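Kitchen table kit care for people who walk too far

I did 84 miles of the Trindcombe path in January and came home with a rucksack that smelled like a pond. Lovely week, by the way, go if you can! But it got me thinking about how much of long walking happens at home, in the kitchen, with a bowl of warm water and the radio on. So these are my favourite bits of after-walk housekeeping, some mine and some pinched from friends.

Boots first

Take the insoles out the minute you're through the door. Then the laces. Stuff each boot with newspaper, leave it an hour, throw that paper away and stuff it again. The second lot does most of the work, I think, and the first time I bothered with it my boots were ready by breakfast. Keep them well away from the radiator, however much you want them for tomorrow. Leather hates it and so does the glue.

For mud in the tread, an old butter knife gets the big lumps and a washing-up brush gets the rest. Tassanee Chantharasri swears by a wooden chopstick for the grooves round the heel and I have to say she's right, it's brilliant.

Flasks and bottles

A flask that has held tea for a few hundred miles goes brown inside and starts making everything taste of tea (soup included, which is grim). Two teaspoons of bicarbonate of soda, top up with hot water, leave it overnight with the lid off, rinse well. Wash the rubber seal separately in soapy water and poke round it with a cotton bud. You will be horrified.

Drinking tubes are more of a faff. Jui-lin Au ties a knot in a long piece of string, threads it through and pulls a scrap of clean cloth after it, and then hangs the tube over the shower rail to dry. I used to keep mine in the freezer between walks and that's fine too, if you've got a drawer spare.

Waterproofs

Do up every zip and every bit of Velcro before the jacket goes in the machine. Run the drawer and the drum through with plain water first if you use ordinary powder for everything else, as the leftovers stop the rain beading. Proper tech wash, low heat, and don't wring it. I leave mine dripping over the bath and go and eat something.

Flapjack for the lid pocket

My walking flapjack is the one thing people write to me about. Oats, butter, golden syrup, a mashed banana, a big handful of raisins and a good pinch of salt. Bake it, let it go completely cold in the tin, and only then cut it. Wrap each piece in greaseproof paper and twist the ends like a sweet, so you can open it with gloves on! It freezes beautifully. I took 32 pieces on the Sisden to Dutstead stretch for the four of us and came home with crumbs.

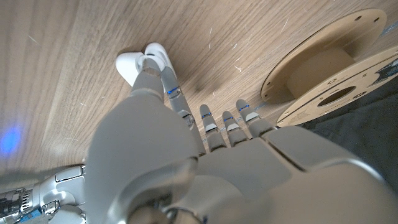
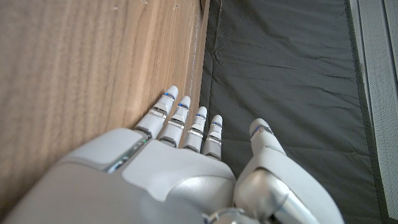

Maps want flattening before they go back on the shelf, particularly the paper ones that have spent a week folded the wrong way round in a pocket. Open the map right out, wipe off any grit with a dry cloth and smooth it from the middle towards the corners with the flat of your hand. A wooden tabletop is my favourite place for this, but if yours has a streaky grain like the one in the first picture, put a sheet of card under the map before you go over your route in pencil, or you may find your nice neat line picks up a wobble. Mend worn folds from the back with proper document tape. Sticky tape goes yellow and then it goes brittle, and I've lost most of a reservoir that way.

Poles

Pull the sections apart and stand them in the hall overnight. Wipe them with a barely damp cloth and leave them apart until the next walk if you've room. No oil on the locking bits, please. Libor Kadlec tried it once and his pole slid gently shut all the way down into Rutherford, with him leaning on it.

Socks get turned inside out, washed cool and dried flat. Darn the thin patches while they're still thin patches, and keep your darn as flat as you can, as you'll feel every lump by lunchtime.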